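引き出しの順番

父の店を閉めることになって、八月のあいだ、私は毎朝九時に裏口の鍵を開けた。

店は時計と眼鏡と、頼まれれば傘や鞄の金具まで直す店だった。看板にはガリドと書いてある。父が若いころに働いていた工房の名前をそのままもらったもので、意味は私も知らない。棚には書類の箱が並び、作業台の下には部品の入れ物がいくつもあった。大きい家具は業者が引き取ってくれるが、中身は家族で見てくださいと言われた。

部品入れのうち、父が最後まで使っていたのは黒と黄色のケースだった。黄色い持ち手がついていて、父は出張修理にもこれを提げて行った。ふたの裏に、父の字で「右から」と書いた紙が貼ってあった。何が右からなのかは書いていなかった。

私は電話で母に聞いた。母は、そんな紙は見たことがないと言った。それから、昼は何を食べたのかと聞いた。まだ十時だった。

紙のことはあきらめて、真ん中の上の段から始めた。
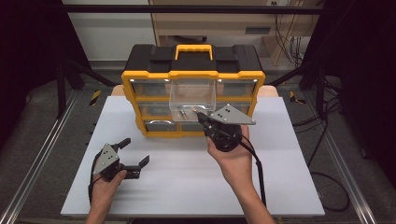 上の段、中央の引き出し。小さな金属の部品と細い棒。

棒のほうは軸のようなものだと思ったが、何の軸かはわからなかった。部品のほうはもっとわからない。父に聞けば、見もしないで答えただろう。父は音で部品を言い当てた。机に落ちた音を聞いて、それはあの人の眼鏡のだ、となりの部屋から言ったことがある。

私はノートを一冊用意して、引き出しごとに一行ずつ書くことにした。名前のわからないものは形を書いた。「細い、光る、まっすぐ」。書いてみると、ほとんど役に立たない一行だった。それでも次の行に進んだ。

昼すぎに、クランディクスの人から電話があった。父が部品を仕入れていた会社で、未払いの伝票が一枚残っているという。金額は八十三円だった。

「振込だと手数料のほうが高いので、切手でもかまいません」

「百円切手でもいいですか」

「お釣りが出せません」

少し黙ってから、ではそのままいただきます、と相手は言った。私は父の封筒に父の切手を入れ、宛名だけ自分の字で書いた。投函して戻ると、店の中は出たときより暗く感じた。日よけを半分下ろしたままだった。

午後はケースの向きを変えて、端の列を見ていった。

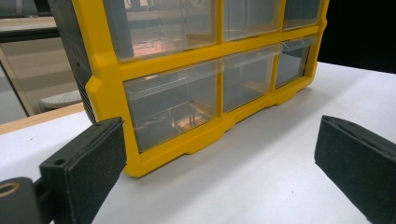
黄色い枠の引き出し。下の段の左は、底のあたりが赤みのある色に光っている。

父が倒れる前の年、私は一度だけこの店を手伝ったことがある。手伝ったといっても、父が言うものを引き出しから取って渡すだけだった。父は引き出しの場所を番号で呼ばなかった。「ルルトラの下」とか「プキエルのとなり」とか言った。どちらも昔の腕時計の銘柄だそうで、とうに作られていない。私が迷っていると、父は腕を伸ばして自分で取った。一時間もしないうちに、私はお茶をいれる係になった。

あのとき場所を書き留めておけばよかった、とは思わない。書いたところで、父は次の週には入れ替えていた。使うものを手前に、使わないものを奥に。季節でも変わった。夏は傘の金具が奥に行き、梅雨になるとまた前に出てきた。

ノートは夕方までに二ページ埋まった。途中から形を書くのもやめて、音を書いた。指でつまんで机に落とし、聞こえたとおりに書く。「ち」「つん」「かち、ころ」。人に見せられるものではなかった。

四時ごろ、近所の人がガラス戸を叩いた。預けた時計があるはずだという。預かり証を持っていた。六十九番とある。私は預かり品の箱を探し、同じ番号の札がついた腕時計を見つけた。動いていなかった。

「直っていないみたいです」

「いいんです。直らないと言われていたので」

その人は時計を受け取って腕に巻いた。止まった時刻を少し眺めてから、ちょうどこのくらいの時間ですね、と言った。壁の時計を見ると、たしかに近かった。修理代はいくらかと聞かれたので、いりませんと答えた。その人は袋から梨を出して、作業台に置いて帰った。

梨をよけて、また引き出しに戻った。下の段には輪になった金具が並んでいた。これは私にもわかった。鞄の持ち手につけるもので、子どものころ、指にはめて遊んで叱られた。今でも小指になら入る。入れてみて、すぐに外した。抜けなくなったことがあるのだ。父は叱りながら石けんを持ってきた。
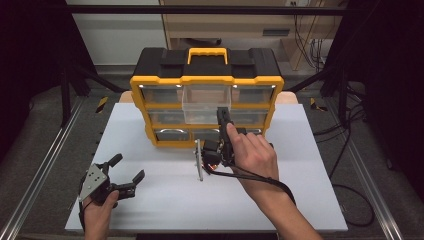

下の段に輪の形の金具。上の段は、真ん中だけ少し前に出ている。

最後に、いちばん初めに見た引き出しをもう一度出した。ノートの一行目が気になっていた。棒をつまんで、机に落とした。思ったより高い音がした。「細い、光る、まっすぐ」の下に、「りん」と書き足した。

母からまた電話があった。

「紙のことだけど」と母は言った。「右からっていうのは、閉める順じゃないかしら。左から閉めると、右が浮くって、前に言ってた気がする」

私はやってみた。左から閉めていくと、右の端が少し浮いた。全部出して、今度は右から閉めた。どれもきちんと入った。

「合ってた」

「そう。梨はある？」

どうして梨のことを知っているのかと聞くと、母は、あの人は毎年くれるのだと言った。直らない時計を、毎年預けに来るのだそうだ。それなら来年はどこへ持って行くのだろう。母にもわからなかった。

私は電話を切って、ケースを持ち上げた。中で小さな音がいくつかした。どれがどの引き出しの音かはまだわからない。ケースは業者に渡す箱のほうには入れず、梨と一緒に車の助手席に載せて、店の鍵を閉めた。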